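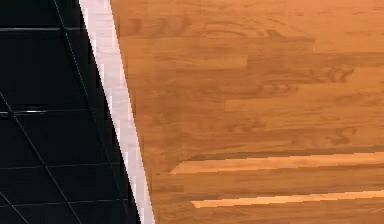 *Dark tiles, white strip and wood grain in the simulated house.*

**Tranport: progress report to the Horrocks Fund**
Prepared by Poppy Kettle for Keith Bellamy, Mon 19 February

Keith,

This covers the period since the October report. It deals mainly with the equipment line, as you asked, and with what the simulation work has told us about what to buy. The short version is that we have spent less than planned, we want to change the order in which we buy things, and there is one decision we need from you before we can place the main order.

## Position against plan

The grant pays for one mobile base, one arm, the sensors to go on them, and a computer good enough to develop on. The original plan was to order the base first, get it moving in the workshop, and choose the arm once we understood the base. We agreed in October to hold the base order and do the household tests in simulation first. That was meant to be a short delay. It has taken 13 weeks, which is longer than I told you it would be, and most of the extra time went on getting the software to run reliably on the old computer.

We bought a new workstation from Standar in the end. It cost £2,998 including delivery, against the computing line in the budget, and it is inside that line. The old machine has been wiped and is now used for logging. No other equipment has been bought in this period. Staff time is on plan, apart from the overrun on simulation, which I have covered by moving the workshop set-up days into the next period.

## What we have been doing

The simulated house is made up of furnished rooms joined by doorways. The robot is given a starting place and a target place and has to get from one to the other, looking where it is going and keeping a record of what it sees. We have completed 59 full runs. A run counts as full if it reaches the target or stops of its own accord and reports why. Runs that we stopped by hand are kept in a separate log and are not in that figure.

The main use of the runs so far has been to test base sizes. We started with the wide base that was in the grant application. It gets through a doorway when it is lined up well, but it needs room on both sides to line up, and furniture near the opening takes that room away. The medium base copes much better. It can turn on the spot closer to the door post and does not need to back off for a second attempt nearly as often.

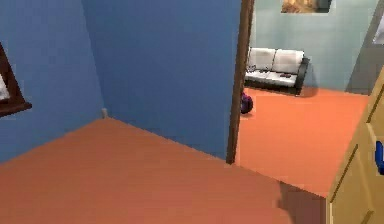 The narrow base is better again at getting through, but I am not recommending it. It has to carry the arm, and with the arm reaching out to one side the supplier's own guidance limits what it can lift. We would end up adding ballast, and the weight would use up the battery. I would sooner pay a little more for the medium base and leave it as it comes.

The other thing we have looked at is low objects on the floor. A single sensor at the height we first proposed misses anything small that sits close to the base. We tried a second sensor lower down and it made a clear difference. This adds a cost that was not in the application. It is covered by the saving described below.

## Floors and surfaces

The rooms do not all have the same surfaces, and this matters more for the choice of sensor than I expected. The cheaper depth sensor on our list works by projecting a pattern and reading it back. The supplier's data sheet warns that dark, shiny surfaces may not return a usable reading. Simulation only tells us part of the story here, as the way it draws a shiny tile is a good deal simpler than a real one. What it does let us do is remove the depth reading for those surfaces on purpose and see how the rest of the system behaves.

With the reading removed, the robot treated a tiled wall as open space and planned a route into it. We have now added a rule that missing depth is to be treated as an obstacle until something else says otherwise. That is safe but slow, as the robot creeps along wherever a wall is dark. The proper answer is the better sensor, or the cheaper sensor with a scanner to back it up. I have asked for quotes on both.

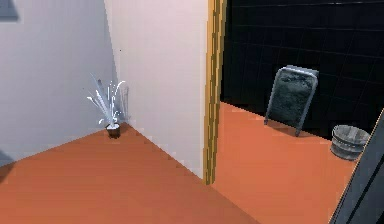
**Equipment: revised order of purchase**

The table sets out what we want to buy and when. Prices are left out where we are waiting for a written quote.

| Item | Original plan | Revised plan | Status |
|---|---|---|---|
| Workstation | Last | First | Bought, in use |
| Mobile base | First, wide | Second, medium | Quote in hand |
| Lower sensor | Not planned | With the base | Quote requested |
| Depth sensor | With the arm | With the base | Two options, quotes requested |
| Arm | Third | Third | Prirkora preferred |
| Gripper | With the arm | After arm trials | Open |
| Spare battery | Not planned | With the base | Quote in hand |

The medium base costs less than the wide one. The difference pays for the lower sensor and the spare battery on the prices we have been given so far. If we go for the better depth sensor as well, we may need to draw on contingency. I will not do that without asking you.

The spare battery is there because of charging time. With one battery, a trial day is a trial morning and a wait. We had put this down as something to buy later if it became a problem, but the supplier makes the batteries to order and a late order would hold us up.

### The arm

We still prefer the Prirkora arm. Two other arms were considered. One is cheaper but needs a separate control box, and there is no sensible place on the medium base to put it. The other is lighter and has a good reach, but the firm could only offer repairs abroad and would not give us a turnaround time in writing.

Prirkora have offered a loan arm for seven days. They want us to pay carriage both ways and to insure it while we have it. I think this is worth doing and it can come out of the travel and carriage line. The point of the loan would be to test doors, which is the task I am least sure of.

Driving up to a door is solved well enough. Opening one is a different job. The arm has to get hold of the handle, turn it, and then keep hold while the base moves and the door swings. In simulation the base often ends up standing where the door needs to go. We have a fix for doors that open away from the robot. For doors that open towards it, success depends heavily on the angle of approach, and I would not want to promise you a figure yet.

Lever handles are the only kind we plan to support in this phase. Round knobs would need a different gripper, and a stronger wrist than any of the three arms has.
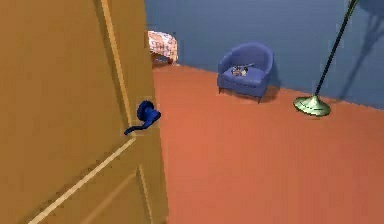
### The gripper

We had expected to order the gripper with the arm as a package. I would now like to leave it until after the loan. The standard two-finger gripper is fine for picking up small household items, but there is a choice of finger shapes, and the long ones may flex when pulling on a lever. The short ones should be stiffer but will bring the wrist nearer to the door. A few days with the real arm should settle it. Leaving the gripper out of the package loses us a small discount, which Prirkora say they will hold open if we confirm within a month of returning the loan.

## Risks

**Delivery time.** The base supplier is quoting a longer delivery than in October. Every week we wait to order is a week added to the end. This is the biggest risk on the project at present.

**Simulation and real rooms.** The simulated rooms are clean and the lighting is even. Real homes have rugs, cables and thresholds that are not quite flat. We have allowed time for this in the workshop stage, but I expect some of the settings we have chosen to need redoing.

**Quotes expiring.** The quote for the base and spare battery lapses at the end of next month. The supplier has said they may be able to extend it but has not confirmed this.

**Storage.** The medium base and arm together will fit through the workshop door — I have measured it — but the charging point is on the wrong wall. Moving it is a small electrical job. The landlord has agreed in principle and we need it in writing.

## Spending to date

We have spent over half of the staff budget and only a small part of the equipment budget. That looks uneven, but it follows from holding the base order. Once the base and arm are ordered the two will come back towards each other. I do not expect to ask for more money overall.

## What we need from you

1. Approval to change the base from wide to medium, and to use the difference for the lower sensor and spare battery. This is a change to the equipment list in the grant agreement, so it needs your signature.
2. Agreement to the Prirkora loan, including carriage and insurance.
3. A view on whether contingency can be used for the better depth sensor if the quotes come in high. An answer in principle would be enough for now.

If the first can be signed off while the quote is still valid, I will place the order the same day. The simulation runs will carry on in the meantime, mostly on doors that open towards the robot. I will send the sensor quotes on separately when both have arrived.

Poppy Kettle
Project lead, Tranport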